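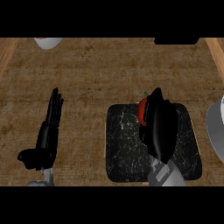
Kitchen task in the Cisby simulator: right hand on the red vegetable, left hand free.

Review: Cisby kitchen pack, 4 weeks of use
78 shares | 4 comments

I bought the Cisby kitchen pack in June, because I wanted to know if a machine can help me with cooking soon. It is only software. You get two arms with black hands, a table, some dishes and food, and you try your control program on small chores. The pack has 300 tasks and the download from Coturow took me one full evening.

The graphics are good. The old wood and the marble pattern of the board look nice, and the fingers are drawn with care. I am less happy with the manual, which is short and explains the grip settings badly.
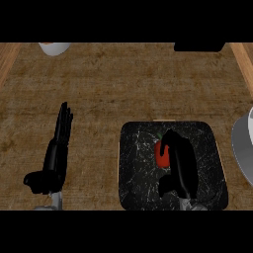
Fingers curled at the bell pepper, over the marble-pattern board.

My best program still needs much patience with one pepper. Folding towels I gave up after two evenings. For learning I recommend the pack – for a person who wants dinner, not yet. I would wait for the next version and keep my own knife.

Was this review helpful? 1,497 views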